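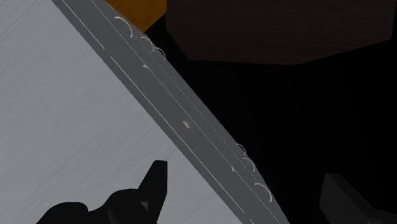

Bimla Kashyap writes that her building went up next to a hotel site, and that eight months of pile driving left every drawer in the bedroom out of line. She asks whether to plane the fronts or shim the runners. Shim the runners. Planing removes material that cannot be put back, and the floor will probably move again.

New apartments on redeveloped blocks share a few faults. The slab is still drying, the drywall joints have not finished moving, and dust from the lot next door gets into anything that slides. The following applies to most units in their first two years.

Leveling a chest of drawers

1. Empty the bottom drawer only. The weight in the others keeps the carcass in its normal position.
2. Set a level on the top, front to back, then side to side.
3. Correct side to side first. Use plastic shims, as cardboard compresses.
4. Leave a slight lean toward the wall. Do not exceed one shim.
5. Fix the anti-tip strap to a stud. 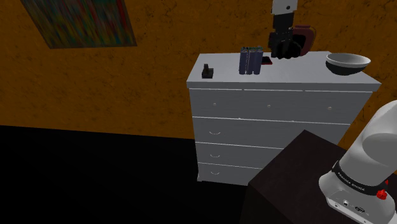
Chest of drawers with cup-style handles on the lower drawers.

Runners and dust

Vacuum the runners with a crevice tool before applying anything. Wood runners take paraffin or a plain candle stub. Metal runners take dry PTFE spray. Oil holds grit and should not be used on either. While a lot nearby is being excavated, repeat every 6 weeks.

Lertchai Pongsiri uses Zustel paste wax on wood runners. It works, but needs a night to harden.

Window tracks

Brush out, vacuum, then wipe with a damp cloth. Clear the weep holes with a cotton swab. Blocked weep holes are the usual cause of water on the sill in November.

Scuffs on painted wood

Start with a damp melamine sponge and light pressure. If the mark remains, sand with 400 grit, wipe down, and touch up with the original paint. Ask the leasing office for the color code before the builder's crew leaves the site. Ours was 3705, eggshell.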